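My Afternoon at the Lirden Creamery Open Day

So I finally made it to the Lirden open day, after missing it in November because of a head cold (and a flat tire, but that's a longer story). They make cultured butter and a soft farm cheese, and once in a while they let people like me come in and wander around in a hairnet. I was thrilled!

We started in the cream room, where Verna Holloway told us they go through 2,822 gallons in a busy week. My cousin and I kept whispering "that's so much toast" to each other. Then came the tasting table, and oh my, the brown butter. I had it on rye, then on a radish, then on rye again. I also bought a jar of their honey butter and ate a third of it in the car.

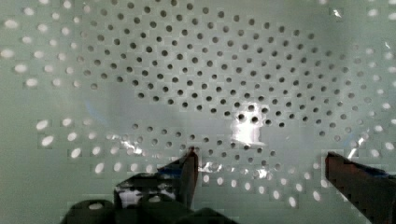

Randi Amundsen thought the salted one beat everything else on the table and told me I was silly to fill up on the brown butter first. Fair enough! I went back for a slice of the salted and she may be right, especially with the sour cherry jam they had out next to it.

The shop at the end gets crowded, so go early if you want the cheese. They had 300 tubs that morning and I got one of the last. I've been stirring it into hot noodles with lemon and lots of black pepper, and tonight I'm trying it in a cheesecake with the leftover gingersnaps. Recipe coming if it sets!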